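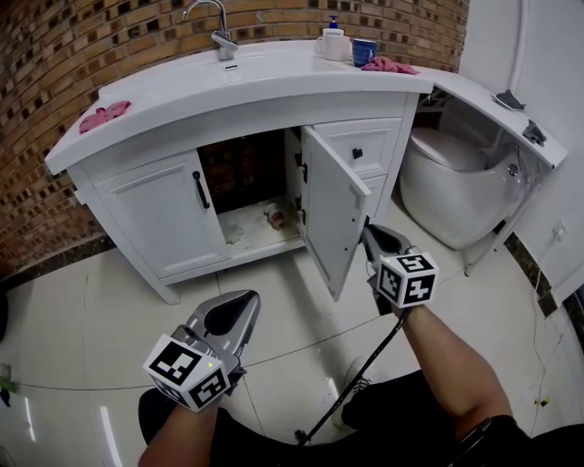
Bassey refits shared bathrooms before winter lets

Work on the shared bathrooms at Bassey, the converted brick roundhouse let out as furnished rooms, has reached the vanity units, the building's manager Flirport said in a notice to tenants dated 29th August. The notice covers 23 bathrooms on two floors. Each will have its vanity cabinet emptied, cleaned, inspected and, where necessary, repaired before the heating season starts in November.

The cabinets are the white two-door type with a bow-fronted top, an integrated basin and a column of two drawers on the right. They stand against the curved outer wall, where the brick was left bare during the conversion. Flirport intends to keep the units in service. Replacement was considered last year and rejected on cost, as a cabinet with a straight back has to be scribed or packed out to sit against a curve, and the ledge over the toilet runs on from the countertop and would have to be cut.

According to the notice, most of the complaints received from tenants concern the inside of the cabinets. Dust and staining on the white cabinet floor were reported more often than any other fault, followed by doors that do not close flush and drawer knobs that turn on their screws. In the bathroom inspected first, the cabinet floor was dusty and stained, with a smudge of white residue toward the left of the opening and a small cylindrical item with a red band lying on its side. The countertop held a pump bottle standing in a white mug, a dark blue cup and two crumpled pink cloths.

Cleaning will be done in a fixed order. The cabinet is emptied first and the contents placed in a lidded crate marked with the room number. Loose dust is removed with a vacuum and a soft brush, starting at the back panel and working toward the door. The floor panel is then wiped with Driltau, a mild alkaline cleaner already used in the building's kitchens, left for two minutes and wiped again with clean water. Powder deposits are to be scraped off with a plastic blade before any liquid is applied. Panels that remain stained after a second pass will be covered with a cut-to-size liner.

The doors will be checked next. Each hinge is to be tightened at the cabinet side before the door side, and the door adjusted until the gap at the top matches the gap at the bottom. The door must swing clear of the lower drawer when the drawer is shut. Bar handles and drawer knobs will be removed, given a new washer and refitted. Finishes will stay as they are – black on the handles, knobs and hinges, chrome on the faucet.

Faucets will be inspected for play in the lever and for scale at the end of the spout. The sealant along the back of the countertop will be cut out and replaced. This joint is the slowest part of the work. The brick face is uneven, with darker, glossy bricks set among the tan and brown ones, and sealant does not hold equally well on both surfaces. Branex, the contractor appointed for the joints, will prime the brick first and mask the courses above the countertop to keep the wall clean. The bead must be left to cure overnight, and the basin may not be used until the following morning.

The ledge behind the toilet and the dark marble strip along the base of the walls are included in the cleaning, but no repairs are planned there. Pipework on the side wall will be wiped down and left unpainted. Wall outlets will be tested by an electrician on a separate visit. Cables plugged in at low level should be disconnected and taken out of the room by the tenant before cleaning starts.

Flirport has set aside 200 dollars per bathroom for materials and small parts. Labor is charged separately under the existing maintenance agreement. The cost will not be passed on through the service charge this year, the notice states. If a cabinet floor is found to be swollen or soft, the panel will be replaced and charged to the building reserve.

Tenants are asked to clear countertops, ledges and drawers by eight in the morning on the day assigned to their bathroom. Cups, mugs, pump bottles and clips should be taken back to the rooms. Cloths left on the countertop will be washed and placed in the crate with the other items. Crates are kept in the ground floor store until the bathroom reopens, and anything unclaimed at the end of the program will be discarded. Opened containers without a readable label will not be stored and should be removed by the tenant beforehand.

The work starts on the upper floor, at the stairwell, and proceeds clockwise. One bathroom on each floor will be closed at a time, and the adjoining bathroom will be kept free for tenants affected by the closure. A list with the assigned days is posted at both entrances and beside the mailboxes. Requests to exchange days should be made in writing to the Flirport office before the list takes effect.

After the refit the cabinets will be inspected twice a year. The left side of each cabinet is to be used for cleaning supplies and the right side for spare paper and soap, with nothing stored directly on the floor panel. Shallow plastic trays will be supplied for both sides. Tenants may keep personal items in the drawers, one drawer per room – the upper drawer goes to the room with the lower number.

Questions about sealant, curing times or access should be sent to Branex through the Flirport office. Faults noticed after a bathroom has reopened can be reported on the usual maintenance form, with the floor and bathroom number given in the first line.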